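My strata levy went up again in March, by $261 a quarter, and the letter explaining it ran to four pages without once using the word "more". Struan Geddes, who signs these things, prefers "realignment". I've lived in the Urquhart building long enough to have been realigned five times. The lift still stops a hand's width short of my floor, so visitors arrive with a small climb.
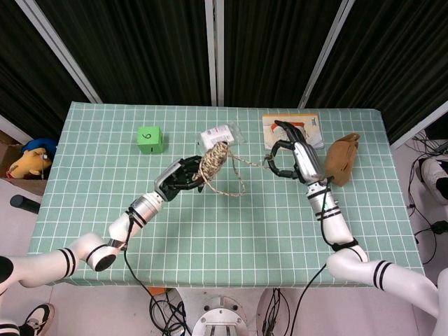

I rang to ask what the extra money was for and was put through to a recorded message about the garden. We have one garden bed. It holds a dead grevillea and a tap. The whole arrangement is as tangled as that braided rope on the green tablecloth, except that somebody has at least coiled the rope into a loop. Struan rang back at dinner time and offered me a payment plan — with a fee, naturally. I took it.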